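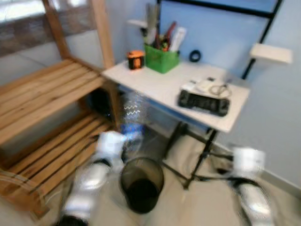 Wooden shelf and white-topped table

Yams and Sweet Potatoes: What Shoppers in Cundatau Think They Are Buying

Food and Consumer Studies, Virkisberg College
Final project report, October 2021

Background

Most people in the United States who say they eat yams are eating sweet potatoes. The two plants are not closely related. The sweet potato belongs to the morning glory family. True yams belong to a separate family and are grown mainly in West Africa, the Caribbean and parts of Asia. A true yam usually has rough, bark-like skin and pale, dry, starchy flesh. Some types grow much larger than any sweet potato.

The mix-up is usually traced to the first half of the 1900s, when growers in Louisiana began selling a soft, orange-fleshed sweet potato and wanted a way to set it apart from the firmer, paler kind people already knew. They called theirs yams. The word had been in use in the South long before that, and it comes from West African languages.

I wanted to find out whether the names still cause trouble for people who shop and cook in one town, and whether recipes make the problem better or worse.

Questions

1. How do grocery stores in Cundatau label these vegetables?
2. Do shoppers know that a yam and a sweet potato are different plants?
3. What do recipe writers mean when they ask for yams?

Method

I visited four grocery stores in August and wrote down the wording on the shelf sign, the sticker and the receipt for each kind of sweet potato or yam on sale. I also looked at the canned goods aisle. I went to each store once.

For the second question I used a short paper survey at the exits of two of the stores and an online version of the same form. I received 186 usable responses. Forms with more than one blank answer were left out. The survey asked people what they call the orange vegetable, what they call the pale one, whether they had ever eaten a true yam, and whether they had ever bought the wrong thing for a recipe.

For the third question I used Tu, a recipe index that allows a search by ingredient. A search for "yam" brought up 1,659 recipes. I could not read all of them, so I took 20 at random and read the full ingredient list, the instructions and any reader comments.

Results: stores

Three of the stores sold only sweet potatoes, but two of those used the word yam on at least one sign. In one case the sign said "yams" and the sticker on the vegetable said "sweet potato." The receipt said "yam/swt pot."

Jurard Market was the only store that sold true yams. They were kept in a different part of the produce section, next to the cassava and plantains, and were sold in cut pieces as well as whole. The sign said "white yam." The orange sweet potatoes at Jurard were labeled only as sweet potatoes. A worker in the produce section told me the store had changed its signs after customers asked why there were two things called yams at very different prices.

All four stores sold cans with "yams" in large letters. On every can I checked, the ingredient list said sweet potatoes.

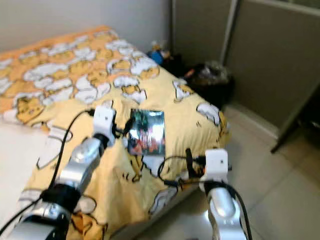 Results: survey

Most people used "sweet potato" for the orange vegetable in everyday speech. A large share of the same people said "yam" when it was a holiday dish, especially one with marshmallows or brown sugar. Older shoppers were more likely to say "yam" in both cases.

Fewer than half knew that a true yam is a different plant. The most common wrong answer was that yams are the orange ones and sweet potatoes are the pale ones. The second most common was that a yam is a sweet potato that has been left to grow longer.

People who had grown up eating true yams almost always knew the difference. Several wrote on the form that they had bought something labeled yam and been disappointed when they cut into it. One wrote that it would not pound properly and came out too wet and too sweet.

Results: recipes

Of the recipes I read, most meant orange sweet potatoes. This was clear from the cooking time, the photo or a line such as "bake until soft and syrupy." A smaller group meant true yams, and these nearly always gave the type, such as white yam or puna yam. In a few I could not tell. One soup recipe had a comment from a reader who had tried it both ways and said the version with true yam needed much more broth.

Safety

True yams should be peeled and cooked before eating. Some kinds can irritate the skin when handled raw. Sweet potatoes do not have this problem and can be baked in the skin. None of the store signs mentioned this, although the one at Jurard did say "peel and boil."

Limits of this project

The survey was not a random sample. People who stop to fill out a form about vegetables may know more about food than others. I also wrote the first question badly, and a few people seemed to think it was about recipes and not about names.

Suggestions

Stores could use "sweet potato" on all signs for sweet potatoes and add the flesh color. Recipe writers could do the same. If I repeated the project I would go back in November, when the holiday displays are up.

Related projects
Cornstarch, Flour or Arrowroot: Thickening a Plain Gravy
How Long Does Cut Fruit Stay Crisp?
Reading the Date on Egg Cartons
Broth and Stock: A Label Comparison
School Lunch Menus in Cundatau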